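Why Did the Gripper Drop It?
Robots for Curious Kids

Want to hear about the day my gripper goofed? I work with a pair of black grippers that we named Ilo and Jõgi. Each one has two stubby fingers that open and close, a bit like a crab's claw. A person holds them and does a job, and later a robot can learn from the moves.

Our job sounded easy. Pick up a small part and put it in a drawer. Ha! Ilo squeezed, lifted... and plop. We tried 80 pick-ups, and way too many ended in a plop.
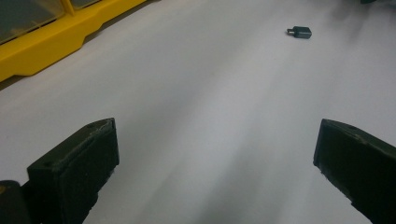 Wide-open fingers, with a small dark part farther up the table.

So what was wrong? We call it slip. Look at your own fingertips. They're soft and a little squishy, so they wrap around a pencil and hang on. Hard fingers can't squish. If they get worn smooth on the inside, a tiny part can scoot right out — like a watermelon seed when you pinch it!

There was a second problem, too. Ilo's motor didn't know the part was gone. It kept squeezing air and thought it was doing great. In a factory that can be a safety matter, because a dropped part can jam a machine or bounce at somebody's face. 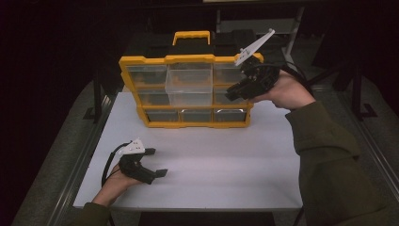
Nerkex Workshop, 16 Jul 2020

I spent the whole day on drawers. A drawer is harder than it looks, because you have to pull it straight. Pull it crooked and it sticks. Pull too hard and out it flies, parts and all (I have crawled under tables for those parts).

We fixed Ilo in 3 steps. First we cleaned the fingers. Then we glued on thin rubber pads. Last, we added a rule: if the fingers close all the way, stop and beep, because there's nothing in there!

The beep is really loud. I jumped the first six times.

Jõgi gets its pads next, as soon as the glue shows up.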